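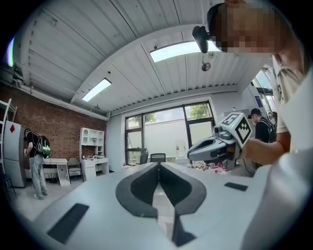
Figure 13.1 Two hand-held grippers. The one nearer the camera shows its dark gray rubber pad; the other carries its marker cube on top.

Chapter 13
Looking After a Hand-Held Gripper

I put off writing this chapter for a long time, and the reason is that I used to be terrible at the job it describes. When I started at Terkstead I'd pick up a gripper, squeeze it twice, decide it felt fine and get going. Then I'd spend the evening staring at recordings that wouldn't line up. So if you skipped here from Chapter 12 hoping for the fun stuff, sorry, we're going to talk about rubber and screws (I've come to enjoy it, I swear).

The tool we'll use all the way through is the Ellis, a two-finger gripper you hold in your hand. You squeeze, the fingers close, the camera on the body records what happens, and the marker cube lets the tracking software work out where the tool is in the room. Four parts matter to us: pads, fingers, camera, cube. I check them in that order, every time, before anything gets picked up.

Start with the pads. Wipe them with a damp lint-free cloth and let them dry all the way. Run a thumbnail along the lips and down into the channel, feeling for nicks. A pad with a nick goes in the bin, even a small one, and you change its partner at the same time – a new pad closing on an old one pulls everything sideways. My log from Sulport has 284 sessions in it, and 113 of those have a note about pads. I still have the log, coffee rings and all.

Next, close the gripper on something light with an uneven surface. Wicker is great for this! The weave gives the rubber plenty of edges to find, and you'll feel through the handle if one side is doing all the work. Lift it a little way, hold it, tilt your wrist, set it back down. Do it again with the other gripper if you're working with a pair.
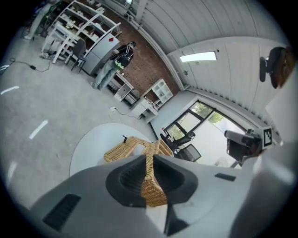

One reader of the July draft wrote to me that a light test piece is a waste of time, and that I should tell students to grab the heaviest thing they plan to use and be done with it. I see the point, and for a loose finger pivot a heavy piece does show the play sooner. I do the light one first anyway and the heavy one after, because a light piece shows me a crooked pad and a heavy one tends to squash the evidence flat.

Now the cube. It should not wiggle. Hold the body still, put two fingers on the cube and push gently each way. If there's any give at all, take the cube off, clean the old threadlocker out of the mount, put in a fresh drop and tighten it by hand with the short driver. After that the tool has to be calibrated again, all of it, even if you're sure it went back exactly where it was. I was sure once. It cost me a batch of work on the Wavent project that I'd rather not talk about.

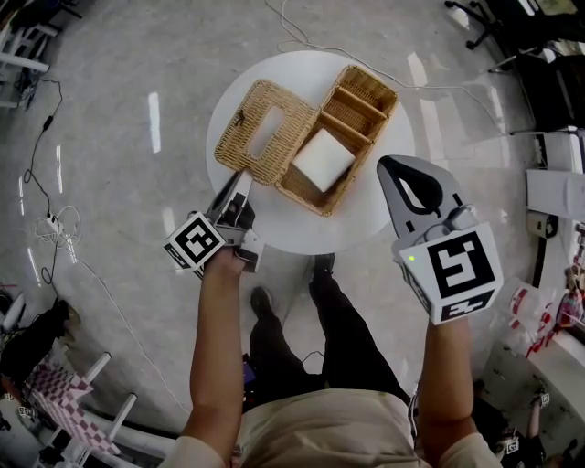 How often should the pads be changed if they still look good?
Go by feel and by your log, and forget the calendar. As long as the lips are springy and the test piece doesn't creep when you tilt it, leave them on.

Before you go on to Section 13.1, get your gripper out and write down its serial number and the date the current pads went on. If you don't know the date, write "unknown" and fit a new pair. You'll need both entries for the first exercise, along with the short driver and a clean cloth.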